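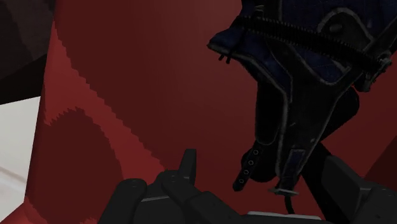
Joaquín Bustos objected to the wrist view being in the comparison at all: with jagged shadow edges like these, he wrote, any depth estimate near a shadow border will be measuring the renderer. The point was taken, and the shadow settings stayed the same for both cameras so that the error is at least shared.

This page collects views from the February camera comparison in Grutora, our simulation setup for the Franka arm. The question was narrow. Given the same grasp policy and the same gripper, does a wrist camera or an external camera give the better approach on a soft-looking, strapped object lying on a seat? Both cameras were run on the Bikus controller, build 2504, with no retuning between them.

Wrist camera. Both fingers stay in view at the lower edge, with the dark strapped object on the red surface behind them. Straps, cords and eyelets are resolved well at this range. The drawback is contrast: charcoal fingertips over black strap material give the segmentation step very little to work with, and the right finger overlaps a wide strap. Masks were computed with the stock Rangel model, then again with finger geometry subtracted from the known joint state. The second method is the one used in the results.

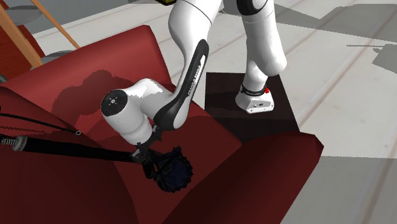 Would a second external view from the opposite side not remove the need for the wrist camera entirely? That came from Cimico after the first write-up. It was not tested. Two external cameras double the calibration work, and the arm would still hide part of the seat from each of them.

External camera. The arm reaches over the armchair from its base on the dark platform, gripper down near the seat. Base, forearm and wrist are all visible, so pose checks against the controller are simple. At the gripper itself the view is poor -- dark parts close to other dark parts, over deep red.

Settings common to both: 200 trials per camera, 18 start poses, fixed lighting, one chair position. Contact parameters for the seat were left at default. Start poses are listed in the order they were run, and poses 2 and 18 differ only in wrist rotation.

Per-trial logs are in the Grutora results folder, one file per camera. Gripper width is logged in millimeters, joint angles in radians.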